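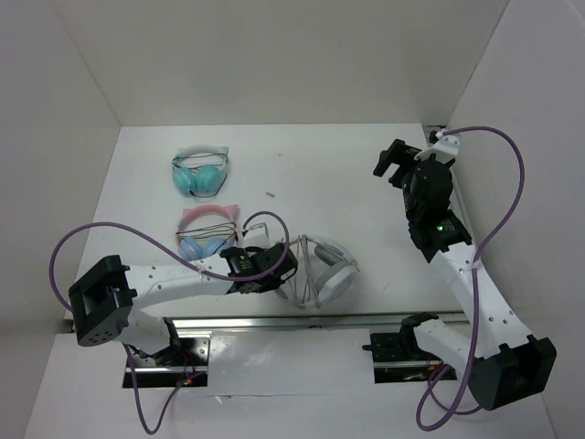
Headphone Shelf Opens at Varkden Library

Anyone who has ever sat down at a library computer and then remembered that their headphones are at home on the kitchen counter will be glad of the new lending shelf at Varkden, which opened in August next to the children's desk. Wanda Sadowski, who looks after the shelf, started with 16 pairs and hopes to have 20 by winter.

The cat-ear ones are the clear favorites so far — there's a pink one with light blue earcups, and a white one with pale teal — and grown-ups have been asking for them too! "My daughter picked the pink, so I took the teal," said Kenta Takagi, who came in to listen to a story with her after lunch.

Headphones go out for two hours with any library card. Please wind the cable loosely before bringing them back, and tell the desk if one side has gone quiet.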